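4.2 Moving the case screens to tabs

I'll start with the bit I got wrong. When we first rebuilt the service desk's record page in Atov, I put every field the agents had ever asked for on one screen, all 23 of them, and felt rather pleased with myself. Nneka Mohammed opened it on her laptop and scrolled for so long that I went off to make tea.

So we split the page. Contact details and the current case stayed at the top, and everything else went into tabs that only load when you click them.

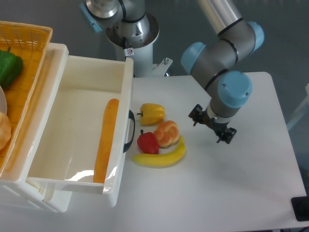 The agents at Morkgate used the tabbed version through December, and we logged 964 cases on it. I'd expected grumbling about the extra clicks (I'd have grumbled!), but most people kept to the first tab and left the others alone. Genji Yokoyama did ask for the billing fields back on the front, and he was right – he needs them on nearly every call – so we made him a layout of his own, tied to his user profile.

Of the 20 agents who took part, 13 said they'd keep the tabs. The rest wanted the old page back or didn't mind either way, and I should've asked them more about that while I had the chance.

Figure 3. Worktop with play food, and a gripper over it.

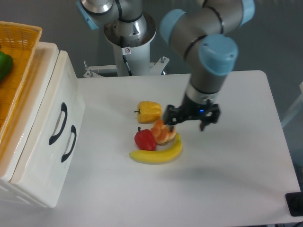
4.3 Required fields and saved drafts

Drafts were Ayane Nomura's idea. On the old page you couldn't save a case until every required field was filled in, so people typed a full stop in the boxes they didn't know yet and meant to come back later. We now check the fields when a case is closed, and a half-finished one can sit there as a draft until then.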